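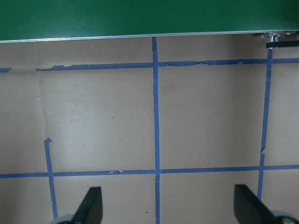 From: Iman Bouazza
To: Fetwood workshop list
Date: 13/04/2018
Subject: Re: Marking out a table in squares, what works?

Hi everyone,

Marlies, I am so glad you brought this up, because tape grids are my favorite cheap trick in the whole shop and I never get to talk about them!

Marlies Fankhauser wrote:
> I want to divide the sorting table into squares so that each
> person on the Stullus job gets a patch of their own and the
> parts stop wandering. Santeri says to draw it on with a marker
> and a long rule. I'd like something I can take back up in
> August when the job is finished. Has anyone done this with
> tape? Does it stay put? And how do you get the lines straight
> without measuring all day?
>
> Marlies

Yes, tape, every time. Plain blue painter's tape. Santeri's marker lines look sharper, I'll give him that, but then you own them forever (ask me about the Jonport bench, which still has my lines on it from a layout we used for one month).

On getting the lines straight: I don't measure much. I cut one stick to the width of a square, 26 cm in my case, and walk it along the table making little pencil ticks. Then I stick down one end of the tape, pull out more than I need, hold it just over the ticks and lower the whole length in one go. If you press it down bit by bit from one end, it starts to curve, and you won't notice until you get to the far side. Do all the long lines first and the cross lines on top of them.

I used to fuss terribly over the edges, and now I don't. Tear it by hand, let it be a bit ragged. What matters is that a person can glance down and know which square they are in, and blue on a pale beige surface does that beautifully, even along the back where it gets darker under an overhang.
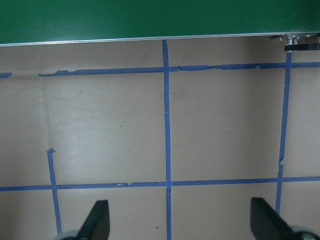 Blue tape grid on beige, with the green panel and its metal edge along the top.

See how rough the upper line is, with the torn bit near the left end? I could look at that all day and never reach for a new strip. The squares still read perfectly well.

Does it stay put? Mostly. The places that go first are the loose ends and the crossings, where a sleeve or a box corner catches. I rub those down with the back of a spoon, which sounds silly but works much better than a thumb. If a flap lifts, tear it off and leave the gap, or lay a short piece over it. Try not to patch on top of patches, though, or you get a ridge and small round parts will roll along it and end up on the floor. Siiri and I found that out with a tray of 108 washers. We got most of them back.

For getting it off again, pull slowly and low, nearly flat against the table. If your top is cardboard or anything papery, test a corner first! August is a long time for tape to sit, so I would peel it and lay it fresh once or twice along the way. It takes me 40 minutes with the radio on and I enjoy every one of them.

Ville, do you still have the wide roll from the Sartori order? I'd love to try it for the outside border, with the narrow stuff inside. Marlies, if you want a second pair of hands for the long strips, I'll come over and bring the stick.

All the best,
Iman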